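I have spent most of my free evenings this year on a pair of robot arms in the shared workshop at Gritlow, and people keep asking me, kindly enough, when they will do something useful. The build is called Resetti, and what we've been giving it lately is cardboard. Boxes, flaps, folded bits of packaging. I want to put in a word for cardboard, which I think is the best teacher a home builder can have.

A machined block is polite. It has the same shape on Monday as it had on Friday, and once your arms can pick it up you feel very clever and learn nothing further. A box bends a little wherever you press it, its flaps lean whichever way they like, and two grippers that disagree even slightly will tell you so right away, in creases.

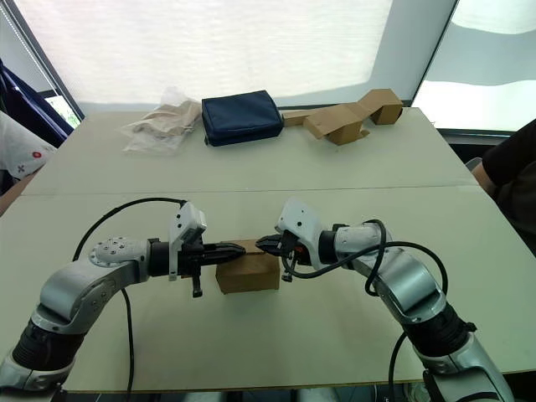
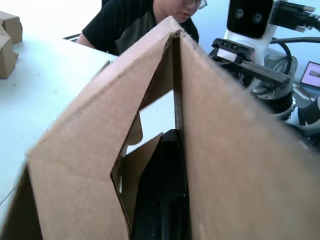

Cardboard and black grippers, in every one of these.

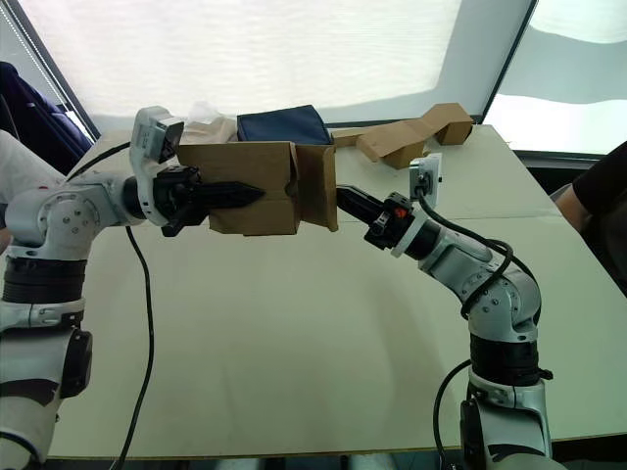
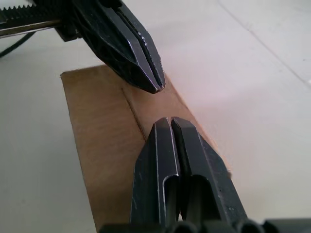 I know the argument for going the other way. Spend the money on better parts, get the arms precise, and leave the floppy stuff for later. I believed it myself for 2 seasons, and I still have a drawer of nice brackets to show for it. But a house is full of floppy stuff — bags, pouches, mail, the cereal box that never closes again — and if the thing is ever going to live in a home, it might as well meet those troubles early, while the mistakes cost a scrap of packaging.

So my advice to anyone starting out in a garage or a club is to save your boxes, the small ones especially. We keep 20 or so flattened under the bench, and I'd still take that pile over a new set of fingers this September.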